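Search this site Search

Who keeps the logbook?

Posted by Imani Calloway, Apr 23, 2025

I've been going on about logbooks for so long now that my friends have started leaving the room when I say the word, so I thought I'd write it all down in one place and then they can have some peace.

Most of the talk about robot rules is about the big stuff. Force limits, stopping distances, guarding, who signs off the risk assessment. Good! I want all of that. I spent four years at Maruyama doing very little else, and I still think a properly done risk assessment is one of the loveliest documents a workplace can own. But the big stuff gets done once, usually before the arm arrives, usually by someone with a decent head for it, and then it goes in a folder. What I worry about is the ordinary afternoon eight months later, when someone has moved a table, swapped a gripper, nudged the speed up a bit to get through a job, and the folder still says what it said on day one.

At Dungate we had a spell last year where I went back through every change we'd made to one cell and tried to match it to a written note. There were 83 changes. I found notes for fewer than half, and a fair few of those were things like "tweaked it" with no initials. These were careful people (I was one of them, and two of the "tweaked it"s were in my handwriting, which was a bad moment). We all knew what we'd done at the time. A month on, none of us could say why the approach height was different from the drawing.

So my rule, the one I'd have printed on the wall if anybody let me, is that the log lives where the hands are. If you have to walk to an office to write a line, you'll do it at the end of the day, and at the end of the day you'll want to go home. A laptop open on the corner of the work table is fine. A paper pad is fine too, and I know that makes some people wince. I've used the Zirneo checklist, all 686 lines of it, and I have a lot of respect for whoever sat down and wrote it, but I've never seen a person fill it in standing up.

Then there's the table itself. I'd like to see a standard say something plain about what may sit on a surface a robot works over. Cables are my particular grumble. A cable hanging in a loop off the edge of a table is the most normal sight in the world, every bench I've ever worked at has had one, and it's also the thing most likely to be caught by an elbow or an elbow joint. Clip it or run it down the leg. Same with the roll of tape, the pen, the mug. I don't mean a bare table, because people need their things. I mean deciding which things belong and checking for them before you start, and again after lunch, when everything has shifted.

People get left out as well. Rules written for factories assume a fence, or at least a painted line, and lots of this work now goes on in big shared rooms with seats a few steps off and folk having a chat. I don't object to that one bit – I think it's good for everyone to see the work and ask about it. But a risk assessment that only mentions "the operator" hasn't looked up. Who's sitting behind the table? Where do their bags go? Which way will they walk when they leave? When the Claltitz guidance was being redrafted I sent in a long moan on exactly this, and I got a very polite reply, and the next version had one extra sentence. I'll take the sentence.

The other side will say all this slows you down, and they're right, it does. We timed the start-of-session check at Dungate and it came to four minutes once people had the habit. You can grumble about four minutes. I did. I'd still spend them, and I'd spend them before I spent a penny of anybody's 2000 quid on another warning sign.

I'm giving a talk on this in May, with more moaning and better slides. If you've got a log that works, or a really terrible one, send it over!

Comments

tessellate_k: The "tweaked it" entry is my whole career. We went to a shared pad on a string and it helped a lot, apart from the string.

Old Fitter: Disagree about paper. Ours got coffee on it and that was a fortnight of settings gone. Agree on cables.

M. R.: Do you make visitors sign anything? We never settled that one.

We use cookies to remember your settings. Accept Manage choices

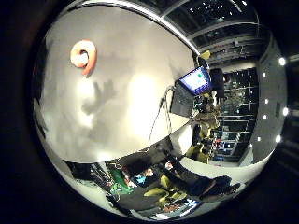 The work table, with the laptop at the corner and the seats just beyond.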